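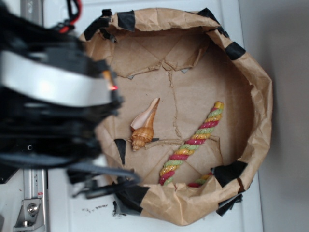

*Skotwood, January 16, 2021*

# Paper bowls for small things: project report

**Gunnlaugur Sveinbjörnsson and Troels Ragnarsson**

## Aim

We wanted to find out if a useful bowl could be made from used packing paper and tape, with no glue and no mould left inside it. The bowl had to stand on a flat table, keep an open top and hold a few light objects of different shapes. Our limit was 300 grams of contents. We did not try to make it waterproof.

## Materials

- brown kraft paper saved from parcels
- black tape
- scissors
- a kitchen mixing bowl, used only for shaping
- kitchen scales

## Method

We crumpled each sheet by hand and opened it out again several times. Crumpled paper bends into a curve more easily than smooth paper, which kept springing back. We pressed the sheets into the mixing bowl, lifted them out together and folded the top edge over to make a rim. The folds were held with short pieces of tape. After that we laid more sheets flat across the floor, overlapping them.

Troels did most of the rim. It took up to 13 minutes, longer than the rest of the bowl, as the bunched paper had to be held down while the tape went on. Tape stuck badly where it crossed a deep crease. A larger patch worked better there than a narrow strip.

We made two bowls. The first, called Ivari in our notes, had a single layer of paper and sagged on one side when it was picked up. The second, Ginero, had the folded rim and the lined floor. The remaining results are for Ginero.

## Results

We chose a spiral seashell and a twisted rope toy in red, lime green and yellow as test objects. The shell is hard and comes to a point at the spire. The rope is long for its width and doesn't sit in a curve by itself. Both fit on the floor of the bowl, side by side.

Ginero held 300 grams for six hours and the rim kept its height. The outline is uneven, but this made no difference to how it stood.

The weak part is the floor. There is a long, jagged tear near the middle, where two sheets meet. We had put no tape along that join. The lining also has ridges from the seams and folds, so a round object might not stay where it is placed.

## Changes for the next bowl

The floor sheets should cross at right angles, with no join down the middle. We would also tape the lining from underneath before putting it in. Our teacher, Snorradóttir, suggested cutting the rim paper into tabs to reduce the bunching, and we plan to try this in March.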